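Last changed 1/17/19. The older page about rice and lentils is still good, but the part on scales was too short, so I wrote it again for beans.

# Weighing dried beans at home

I buy dried beans in large bags and keep them in smaller containers in the kitchen. For many years I measured them with a cup. The soup was sometimes thick and sometimes like water, and I blamed the pot. Then I started to weigh, and now I get the same soup every time, so I want to share how I do it.

## The scale

You don't need an expensive one. Mine is a Mallet, the simple model with a bowl on top. Before that I had a Bikton, which was also good until the battery door broke. More important than the name is where you put it.

- Put the scale on a hard, flat table. A tablecloth makes it move a little, and then the number jumps.
- Keep it away from the edge of the wall. If the bowl touches the wall, the weight comes out too low.
- Turn it on with the bowl already on top. Most kitchen scales start at zero this way. If yours does not, press the zero button (on some scales it is called "tare").
- Wait until the number stops before you add anything.

## The spoon

Pouring from a container is fast, but beans roll, and when they start to come they come all together. I pour only when I cook for many people. For a small amount I take a plastic measuring spoon with a long handle. I don't use it for measuring, only for carrying. A bright color is useful, as you can find it quickly if it falls into the bag.

Go slowly near the end. When I want 244 grams, I use full spoons up to 230 or so, and after that half spoons. If I pass the number by one or two grams I leave it. Soup does not notice.

## The container

I like clear plastic with straight sides. You see how much is left and you don't have to open it. Mine are from Ziranora and came in a set of 4. Round jars look nicer on a shelf, but the spoon does not reach well into the bottom of a narrow one.

A strip of colored tape on the front helps too. I use one color for each kind of bean, and I write the month on a small paper under the lid. The bag I opened in August is still not finished! Old beans need a longer time in water, so it is good to know.

Don't fill the container completely to the top if you work with a spoon. The first spoon will push beans over the rim, and you will find them under the stove for weeks.

## How I put everything on the table

Scale in the middle, container to the right of it, close but not touching. If you are left-handed, change the sides. The way from the container to the bowl should be short, then fewer beans fall on the table.
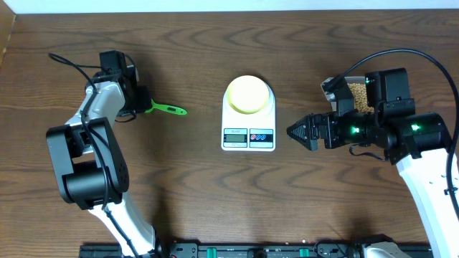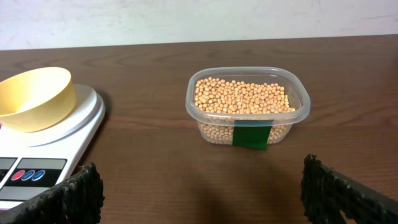
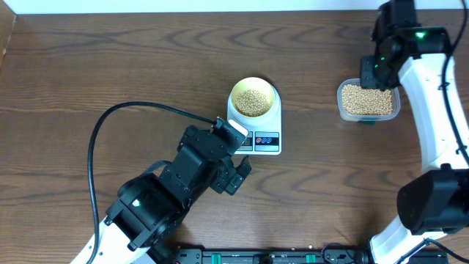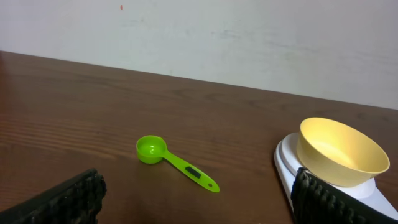 ## After weighing

Pour the beans on a light plate and look for small stones and broken pieces. Wash them two times in cold water. Then cover with plenty of water, three times as much as the beans, and leave them overnight. Soybeans become much bigger, so take a larger pot than you think.

Wipe the scale with a damp cloth, never under the faucet. The bowl can be washed with the other dishes, but dry it well before you put it back.

## Small notes

- One full bag from the Kikberg market gave 1,034 grams on my scale, so a little more than the kilo I paid for.
- If the number changes when you touch nothing, try a new battery first.
- Don't store the scale with heavy things on top of it. I put mine on the shelf with the bowl upside down.
- For chickpeas everything is the same, only the water time is a bit longer.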